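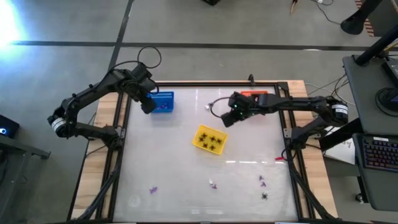
Slide 4: spiders on the yellow tray, purple pieces still out, blue basket at upper left.

Sorting small parts on a flat surface - speaker notes
Valquíria Godoy, Dutcombe, 19/02/2023
Filed under: Talks & Handouts > Storage and Sorting

Start with the tray. Five black spiders, one shape, one color. A sixth is on the white panel at the right, below two purple pieces. Ask the room where it goes. They will say the tray. Then ask where the purple star at lower left goes. Some will say the tray again.

Point one: one container, one category. The blue basket has small purple items in it, so purple goes to the basket. Leave the orange-red container out of the discussion until slide 6.

Point two: contrast. Black on yellow reads from the back row. Small purple-and-white pieces on a pale panel read less well, and a reflective panel adds glare. At Lacerda we moved to matte sheets in April. Pause for questions on lighting.

Point three: basket walls. Perforated sides let you check the fill level without tipping. Thin legs can catch in the holes, so spiders get a tray with a plain floor. Mention the Drimus parts catalog of 1989, which lists 3693 small items and gives no container for any of them.

Point four: order of work. Clear one shape completely, then start the next. Mixed picking is slower in our bench notes - 19 errors per 100 pieces against none for single shape. Small sample, say so.

Skip slide 5 if short on time. Go to labels.

Comments

T. Bogdan: Would you still use a tray for the spiders if they had to be carried to another room? Ours slide.

Valquíria Godoy: No. Lidded box for transport, tray for sorting only.

marlow_k: Is the handout for slide 6 going up? I only have the first part.

Related
Labels that survive a wet cloth
Tudor Bogdan: Shallow trays or deep bins
Evcombe session notes, part 2
Matte and gloss work surfaces compared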